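4. What the Budget Forgot 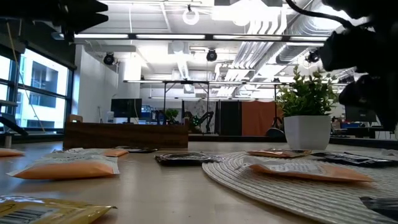

Our original equipment plan fit on one page, and most of that page was arms. This seemed reasonable in July, when the plan was written. Arms are what reviewers ask about and what suppliers send quotes for. By the time the first sorting trials were running, we had learned that the arm is the part of a bench least likely to surprise you on price, and that the surprises live in a spreadsheet tab labeled "misc."

4.1 The purchase list

The Fornon project planned for 5 benches. For each we budgeted an arm, a gripper, a controller and a mount, all ordered through Dommont as a single package. Dommont's quote listed 92 line items, and we are fairly sure that we read every one of them before signing. What the quote did not list was fingers. The gripper comes with one set, and a set lasts until somebody closes it on the edge of a table. We now keep spares for every bench and treat them in the books the way an office treats toner.

The second omission was lighting. We had assumed that a room with lights in it was lit. Shiny packaging disagrees, and a wrinkled black packet under a bright ceiling can look like several different packets depending on where the camera sits. Fixing this took two rounds of purchases, the first of which is still in its boxes.

4.2 Things to pick up

Objects had their own line in the plan, with a figure so small that the purchasing office called to ask if a digit was missing. Packets are cheap, and we had concluded that buying them would be cheap too. Figure 4 shows a typical bench during work on flat packets. Stocking a table like that costs very little once. Stocking it again every time a packet gets crushed or split costs more than the mount it sits beside, and the same product may come back from the store in a new wrapper.

We ended up ordering 500 packets at a time from Poduval, a wholesaler whose usual customers are snack bars. The minimum order was larger than we wanted, but the price per packet fell enough to settle the argument. Household items (placemats, planters, boxes) were bought one by one, at full retail price, by whichever author was nearest a store. The receipts came to 103 before anyone thought to open an account.

4.3 Revised planning rule

For the second year we dropped the single package. Arms and controllers stay with Dommont. Fingers, cables and mounts now come from Dovura, which ships slower but will sell us one of something. Each bench also gets a yearly allowance for wear, lighting and objects, set from the actual spending of the year before. The allowance is larger than the purchasing office would like and smaller than the benches would like, and we intend to review it when the next order of packets runs out.

Figure 4. Bench with flat packets, a woven placemat, a wooden box and a potted plant.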